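Home organising list > Kitchens & benches
2 min read · 20 replies · Share

Re: What do you do about a pale benchtop?

Citlali Villalobos wrote on Wednesday:
> We're looking at the Clongate top in the off-white for the craft
> table. My sister reckons it will show every crumb and pen mark and
> I'll be sorry by August. Does anyone live with a pale one? Is it
> worth going up to the Droritz for the extra $800?

Hi Citlali,

I've had a whitish tabletop in the workroom for two years and I'd buy it again tomorrow. Yes, it shows crumbs (and tea, and every bit of thread I drop), but that's half the reason I like it – I can find a dropped pin in seconds! My old dark one swallowed them and gave them back to my feet.

Biro is the one to watch. I keep a damp microfibre cloth on a hook and get to it straight away. Skip the gritty cream cleaners, they dull the colour. Mine only gets dish soap and warm water.

As for the $800, I'd put it towards a decent lamp. Pale tops bounce the light about beautifully, and you'll want it in winter when it's dark by tea time.
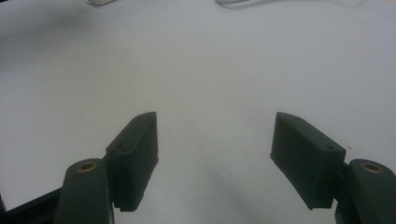

One more thing, ask the shop for an offcut and leave it by the kettle for a week. Mine charged me $29 for it and took that off the bill later.

Cheers,
Sławomir Ostrowski

Filed under: Surfaces, Craft rooms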